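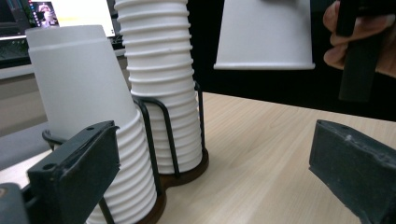

Copos de papel, suporte de arame preto e garra na mão. O trabalho de hoje é esse 👆

Bom, vamos lá falar de dinheiro, que me pediram muito no último post (oi, Jolien!). Estou fechando o orçamento da Nuto para o ano e a parte de garras virou um quebra-cabeça.

Item que todo mundo esquece na planilha: as pontas dos dedos. Você compra a garra toda feliz e depois descobre que borracha gasta! Reservei 370 euros só para pontas de reposição e já acho que fui otimista.

A cotação da Pruvis chegou ontem: 3368 euros pelo conjunto, com duas garras de mão, suportes e cabos. Sem frete. Sem imposto. Respirei fundo e pedi para o Wim Smits olhar comigo, e ele achou uma linha de "instalação" que a gente não precisa, porque montamos tudo em casa mesmo.

Agora o prazo, que me preocupa mais que o preço: 8 semanas. Se eu assinar tarde, fico sem equipamento justo quando a Flondia quer ver a tarefa de pegar e empilhar copos.

E o copo, gente... copo de papel parece a coisa mais fácil do mundo. Só que ele é leve, amassa com pouca força e vem encaixado um no outro. Para mim é um ótimo teste antes de comprar: se a garra não me deixa controlar bem o aperto num copo desses, não adianta o catálogo ser lindo.

A Veerle Declercq perguntou se não vale alugar. Fiz a conta! Para uso de um mês, vale. Para o que a gente quer (até novembro, no mínimo), comprar sai melhor, e ainda sobra a garra no fim.

Consumível também entra, tá? Copo, fita, parafuso, cabo que some. Coloquei cerca de 81 euros por mês nessa linha e o Jelle riu da minha cara. Veremos.

Falta a cotação da Van Loon para comparar. Quando chegar, posto a planilha aqui, com os valores lado a lado. Quem já comprou garra de mão e tiver dica de fornecedor de pontas, me manda, por favor!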